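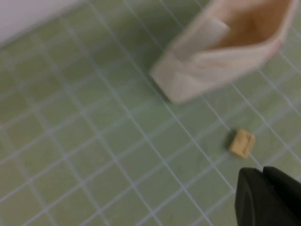 Paper bag on a green tiled floor.

About Eller

Eller is a household tidying service in Terkgate. We sort, fold, put away and clear up in people's homes, and we have been doing it for 13 years. In that time we have worked in more than 700 homes, from bedsits to farmhouses. Most of our customers live in Terkgate itself or in Dinsa, on the other side of the river.

The firm was started by Ayantu Alemayehu, who had been cleaning houses in the town and found that she spent the first hour of every visit picking things up before she could get to the floor. She began to offer that hour as a job of its own. It was booked by parents with small children, by people who had just moved house and by people coming home from hospital. The cleaning side was dropped after the second winter. There are now nine of us.

What we do

We start with whatever is on the floor. Bags, shoes, post, toys and clothes are picked up first and put on a table or a bed, where they can be seen properly. A lot of what we pick up is packaging. Paper carriers come into a house with shopping or a takeaway, get put down by the wall and stay there. Each one is opened and checked to the bottom before it goes anywhere. We have found keys, gift cards, a hearing aid and once a passport in bags that looked ready for recycling.

Good paper bags are kept. They are folded flat along their own creases, with the base turned up, and stored upright in a drawer or between two shelves. Torn or greasy ones are put out according to the council's rules for your street. If you would like all of them gone, tell us at the start and we will take you at your word.

After the floor we move on to soft things: clothes, bedding, towels, cushion covers, throws and curtains that have been taken down. These take up the most time in nearly every home we visit. We shake them out, look at both sides, and fold them to fit the shelf they are going on. Sheets are kept in sets. Anything that needs washing or mending goes in a separate pile, with a note on top saying what we noticed.

Hard surfaces come last. We will sweep or wipe a floor once it is clear, including tiles, lino and boards. We don't scrub grout, strip polish or shampoo carpets. If you have a tiled floor that needs more than a mop, we can give you the number of a local firm.

How a visit works

A first visit lasts up to six hours, with two of us working and a break for lunch. We begin at 9 in the morning unless you ask for something different. You can be in the house or out of it. Many people stay for the first part, when most of the decisions come up, and then go and do something else.

Before we touch anything we walk through the rooms with you and write down three things on a sheet: what stays where it is, what can be moved, and what you want to be asked about. The sheet stays on the kitchen worktop all day so that anyone can check it. Nothing leaves the house without your say-so. That includes paper, carrier bags, empty boxes and odd socks.

Things we can't place go together in one open box by the door. You look through it with us at the end. If there is still a full box after that, we leave it with you and go through it again on the next visit.

Folding and soft furnishings

Customers often ask how we fold, so we have put some of it here. Blankets and throws are folded in half lengthways and then in thirds. We don't press them down hard. Thick material that has been squashed into a tight space will hold its creases for weeks, and it is better to give it a shelf of its own or lay it over a chair back. Covers that have been off their cushions for a while should be put back on, even if you plan to wash them next month. They are much harder to match up later.

Fitted sheets are done by two people where possible. We tuck the corners into each other, lay the sheet on the bed and square off the sides. One person can do it on a clean floor or a large table. We have a leaflet with drawings, which you are welcome to keep.
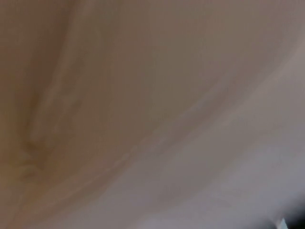 Lemlem Tsegaye wrote to tell us that she had always rolled her throws and stuffed them in behind the sofa, and that she still thinks rolling is quicker. She has gone over to folding all the same, "because now I can get one out without the other four coming with it". She would like us to say more about curtains, which she finds impossible to fold alone.

On curtains, our advice is to leave the hooks out, close the heading up pleat by pleat, and lay the whole length over a bed before you start to fold. Lined curtains should go over a rail if you have one free. We will show you on a visit if you ask.

The Zalus shelf

Some years ago we began leaving one empty shelf in every home we worked in. We called it the Zalus shelf, after the street where Ayantu first tried it, and the name has stuck. It is for things that have come into the house and don't have a place yet. When it is full, it is time to sort it. Several customers have moved theirs into the hall, where it catches the bags and the post before they reach the floor.

People who work here

Everyone at Eller is employed by us and paid for travel between jobs. New starters spend their first month alongside someone experienced. They learn the sheet, the box and the folding, and how to ask a question about somebody's belongings without sounding as though there is a right answer. We try to send the same pair to you each time.

What we don't take on

We don't do full house clearances, garden sheds or lofts without a fixed ladder. We can't move pianos, large wardrobes or anything plumbed in. We don't value things or sell them for you.

Booking

December fills early, so please get in touch in the autumn if you want the spare room ready for guests. For the rest of the year we can usually find you a morning within a fortnight. Ring or write to the office in Terkgate and say how many rooms you have in mind, what sort of floors they have, and whether there are stairs. Parking details are useful too, especially in Dinsa.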